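Come and teach a two-armed robot with us at Drindgate

Hello! I'm Urszula Jakubowski, I run the teaching sessions on the Seok project, and I'm looking for people who'd like to spend a couple of hours at a time steering a pair of robot arms through ordinary household jobs. You don't need to know a thing about robots. If you can pack a shoebox and you don't mind doing it again (and again), please read on.

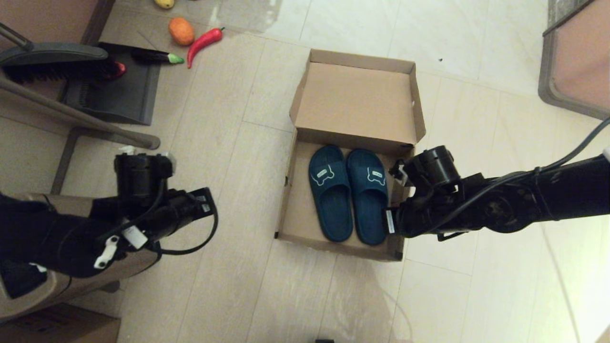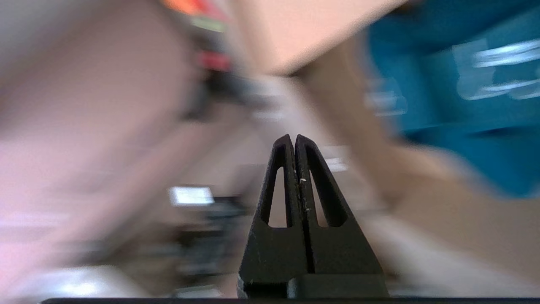

Seok at work on the floor at Drindgate: the shoebox and sandals first, then the gripper fingers, closed.

What we're studying

Our question is a fairly plain one. When you show a robot how to do a job, does it learn more from lots of tidy, near-identical goes, or from fewer goes by people who all do it their own way? For the first part of the study my colleague Dae-han Koo recorded 3,024 demonstrations, nearly all of them done by the same 2 people (he was one of them, and I was the other, and my shoulders still remember it). The robot got pretty good at copying the pair of us. Then we moved a box a little further away, or turned a shoe round, and it was much less sure of itself.

So Joon-young Kwak tried something different. He swapped in 200 demonstrations from a mixed bunch of visitors, left everything else alone and trained it again. It coped better with the moved box, though it got slower and a bit dithery about closing the lid. We'd love to say that's the answer, but 11 visitors is a small group and most of them were students from the same corridor. That's where you come in!

What you'd be doing

You'll stand at a pair of handles and the robot's arms will follow yours. Young-sook Yook will sit with you for the first half hour and talk you through it - she's very patient, and she has seen every possible way of dropping a sandal. After that you work through a list of short jobs: footwear into boxes, toy fruit and veg picked up, that sort of thing. Each go is a minute or two. Please do it the way you would at home. If you'd put the left one in first, put the left one in first. We really don't want you to guess what we're after.

The fumbled goes get kept as well, by the way. Part of what Joon-young is looking at is how people put things right after a slip, so if you nudge the box out of place just carry on and sort it out.

Sessions last two hours, with a proper break in the middle, and you can book as many as six. They run in the morning from 9.30 or in the afternoon from 2, all through June. Tea is free and the biscuits are decent.

Who we're after

Anyone over 18 who can stand or sit comfortably for twenty minutes at a stretch and move both arms freely. Left-handers, please get in touch, we're badly short of you. I'd also be very glad to hear from people over 60, and from anyone who packs, folds or sorts for a living. You can wear glasses. If you've already driven robot arms for another lab, tell me when you write. You may still be able to take part, but I'll put you in a separate group.

Pay and practical bits

We pay £15 an hour, plus your bus fare from Prosstead if you hang on to the ticket. Wear flat, closed shoes and tie long hair back.

The cameras on the arms record while you work, and they can catch hands, sleeves and clothing. We blur any faces before the recordings leave our machines. You can ask me to delete your sessions at any point up to the end of the study and you'll still be paid for them.

How to sign up

Write to me through the Seok page on the Drindgate site and put "arms" in the subject line. Tell me which hand you write with, whether mornings or afternoons suit you, and whether you've used anything like this before. I'll send you the information sheet and the consent form to read at home, and Seung-woo Um will be in touch to fix a time. If you've got questions first, just ask, I do answer them all (usually in the evening).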